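Avdale House
Short-let apartment inspection, unit 4
Form used for all Avdale and Mostau properties, October

Mark each line OK, FIX or N/A. Comments go under the line they belong to. Leave the signed sheet in the office tray before 4 p.m.

Entry and hallway

Front door closes and latches: OK
Deadbolt turns from inside without a key: OK
Hall light: FIX
Comment: Flickers for a few seconds when switched on. Bulb changed, same result. Needs an electrician to look at the fitting.
Stair rail tight at both ends: OK
Smoke alarm sounds on test: OK
Comment: Kiani unit, replaced last year.

Kitchen

Carbon monoxide alarm sounds on test: OK
Extinguisher gauge in green: OK
Comment: Bracket is loose. One screw missing, the other turns by hand. Refit with longer screws.
Outlets near sink trip on test button: FIX
Comment: Left outlet trips, right one does not. Taped over until repaired.
Hot water at tap, limit 120 F: OK
Range hood filter clean: FIX
Comment: Greasy. Soak and refit before the next guest.

Living area

Window opens fully and stays open: OK
Window lock: OK
Blind cords tied up out of reach of children: FIX
Comment: Cleat is on the wall but the cord was hanging. Cleaners to be reminded.
Bookcase fixed to wall: OK
Table steady, no splinters or raised edges: OK
Comment: Wood top checked by hand along the front edge. Could use oil before winter. Breakable items such as the blue vase go on the low shelf between stays.

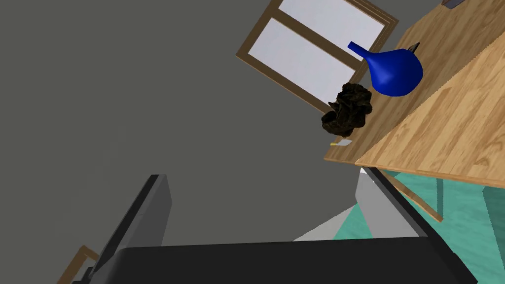
Bedroom and bathroom

Bedroom smoke alarm sounds on test: FIX
Comment: No sound. Battery changed, works now. Date written on the cover.
Bed frame bolts tight: OK
Non-slip mat in tub: FIX
Comment: Suction cups perished. Order from Mutetitz, item 415, and get 3 so the other units have one.
Fan runs: OK
Grab bar holds firm: OK

Result

Not to be let until the kitchen outlet is repaired. The hall light can follow the same visit. All other items can be done by the cleaning crew. Repairs under $100 do not need approval from the Mostau office.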